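Contact-point selection for small tableware in cluttered kitchens
Project report, Wing-yan Siu
Supervisor: Dzintra Venckus
April 25, 2023

Summary

This project compared two ways of choosing contact points when a robot arm picks up small tableware from a kitchen worktop. The first method, referred to as Zelberg, ranks grasps on geometry alone. The second, Vergara, uses the same geometric ranking but adds a penalty for any approach path that passes close to neighbouring objects. Both were run on the same arm with the same planner, Heltari. Vergara made fewer collisions with surrounding objects but took longer to plan, and it sometimes refused grasps that Zelberg completed without trouble.

1. Background

Most published grasp rankers are tested on a bare table. Scores obtained that way carry over poorly to a kitchen, where tall items stand close together and the arm has to share space with them. Earlier work in the group used Rovis, our in-house scene logger, to record failed picks. On reading through those logs I found that a large share of the failures happened before the fingers closed. The grasp itself was sound but the wrist or forearm touched something on the way in.

2. Method

Candidate grasps were sampled from the depth image of the target object. Each candidate was given a geometric score from the angle between the contact normals and the distance from the object's estimated centre. For Vergara, the approach path was then checked at fixed intervals and a clearance penalty subtracted from the score. The penalty falls to zero beyond a set distance, so that objects far from the path have no effect.

The sampler was limited to 1,000 candidates per attempt. Where fewer than 3 candidates survived filtering, the attempt was logged as a refusal and the arm did not move. Refusals were counted separately from collisions and dropped objects.

The penalty weight was tuned in simulation and then fixed. I did not change it between layouts, although doing so would probably have improved the results – the aim was to see how a single setting behaved.

3. Results

Vergara reached the clearance target on 95 per cent of completed picks. Zelberg fell short of this in both of the crowded layouts, mainly through forearm contact. In the open layout there was no useful difference between the methods.

Planning time was the main cost. The path check runs once for every candidate, and no attempt was made to discard poor candidates early. Median planning time with Vergara was 2 times that of Zelberg.

Refusals were concentrated on shallow bowls placed near a wall or a tall appliance. In these cases the rim offered plenty of valid contacts but almost every approach was penalised.

4. Limitations and further work

Clearance is measured against the depth image, and this is the weakest part of the method. Shiny surfaces return patchy depth, and the penalty is then computed against gaps that do not exist. A matt bowl on a bamboo board is an easy target by itself, but with a large stainless-steel appliance to one side and glossy dark panels to the other, the surfaces that matter most for clearance are those the sensor is likely to measure badly. Soft items raise a separate problem, as a folded towel on top of an appliance is treated as a rigid obstacle although light contact with it would do no harm. The next version should fill missing depth before the path check and allow a lower penalty for cloth.
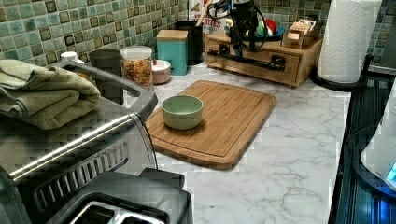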